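Introduction to Food Service Management
Unit 2: Portion Standards and Baked Goods
Instructor: Xinyi Jiang

A portion standard states the size, weight and count of an item as it is served to the customer. It is set before the menu price and is reviewed each April. Students should be able to explain how a standard affects purchasing, labor and waste.

Costing. Divide the total cost of a batch by its yield – the number of pieces fit for sale. Pieces that are broken or underweight are recorded as loss and do not count toward yield. In the Tapsell case, the kitchen sold 2649 pastries in one term against a forecast of 2000, and its supply orders were not adjusted until week 15.

Display. Items held on an open counter must be covered and labeled with the time of baking. Unsold items are removed at closing and entered on the waste sheet.
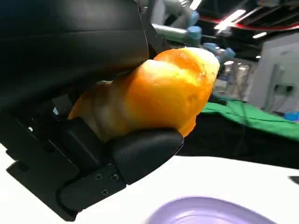
Waste sheets are totaled weekly and compared with the production plan. A repeated surplus of one item calls for a smaller batch or a later second bake.

Reading for next class: Rakena, "Yield and Loss in the Small Bakery," sections 1 and 2.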